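Shelf Labels and the Cost of a Wrong Price

2019-08-29

Chia-hao Kao has worked on retail pricing data for most of his career, first at Hsu, a wholesaler, and now at Bonano, where he audits price files for independent grocers. The work is mostly reconciliation. A store has a price in its back-office system, a price at the register and a price on the shelf, and the three are supposed to agree.

"They drift," Kao said. "The register and the back office share a database in most stores, so that pair is usually fine. The shelf is maintained by hand."

In March his group completed an audit of 30 stores supplied through the Staddale depot. Each store was sampled at 440 items, chosen by category and weighted toward lines with frequent promotions. The auditors recorded the shelf price, scanned the item and logged any difference. Kao said the sample size was a compromise. A larger one would have kept an auditor in the store past closing.

The worst store had 129 mismatches. Most were expired promotions, where the offer had ended in the system and the label had stayed up. A smaller group ran the other way, with the register charging less than the shelf stated.

"Customers report the first kind and almost never the second," he said. "If you rely on complaints, your data has a bias built in, and it tells you nothing about lost margin."

Kao divides label errors into three classes. Timing errors come from labels put up early or taken down late. Placement errors occur when stock moves and the label does not. Transcription errors are confined to handwritten tickets, and he considers them less common than managers assume. In the Staddale audit, placement errors took the longest to resolve, as the label itself was correct and had to be matched to wherever the product had gone.

Asked about electronic labels, he was cautious. Bonano tested the Mulluvora system in a single store with around 700 labels on one aisle. Timing errors on that aisle fell to zero. Placement errors did not change.

"The display updates itself, but it does not know what is standing behind it," Kao said. "Somebody still has to walk the aisle." 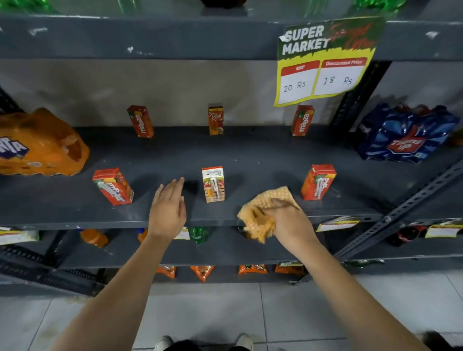

He prefers a fixed routine to new equipment. Promotional labels are printed with an end date in small type, and the opening shift pulls anything that has passed it. Two-price labels, which show a regular and a reduced figure, get a second check — the regular price changes too, and it is the one that tends to be forgotten.

Stores that adopted the routine after the audit will be sampled again, using the same item list where the products are still stocked. Kao would not estimate the result. He did say that the list would need work before then, as several of the beverage lines have changed pack size and will carry new codes.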